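This site uses cookies to remember your settings. Accept | Manage preferences

Clevura student team — workshop notebook
June, entry started 4:30 pm

Continued from the last page. The grasp script still stops at the second waypoint. I first blamed the Wallitz driver, but the log shows the same timeout with the older version too, so I put the new one back.

We changed two things today. The closing speed of the fingers went down to 300 in the config file (it was 4,000, which I think somebody copied from the arm joints). Then I moved the hand offset into its own file, so the Prurnow group can use it without editing our main program. Please do not put it back in the launch file.

Calibration took most of the afternoon. I ran the target routine 8 times and kept the last result. The numbers agree well in x and y, but z is still drifting and I do not understand why. My guess is the mount — the screws were tightened again after the Vasseur demo and perhaps the plate does not sit the same as before. I will measure it with the caliper before I touch the code again.

For the wrist view, I wanted to know if we can see all three fingertips when the hand hangs over the floor. We can, with carpet visible between the fingers. The padded cover on the forearm comes very close to the lens and takes a good part of the left side, so the object detector must ignore this region. I will draw a mask for it. 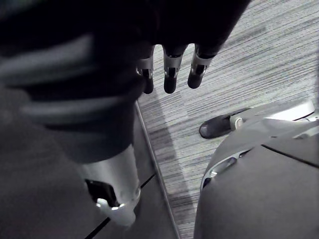 Prurnow wrote under the shared copy of these notes that a mask alone will not help them, as their detector resizes the picture before it looks at the mask. They asked for the mask at full size, plus the raw log from run 217. I will send both.

To do:
- measure the mount plate
- export mask, full size
- ask for a second emergency stop cable, the present one is too short for the competition layout
- colour tape for the start positions

Left the charger on the bench, batteries are at the left side of the shelf.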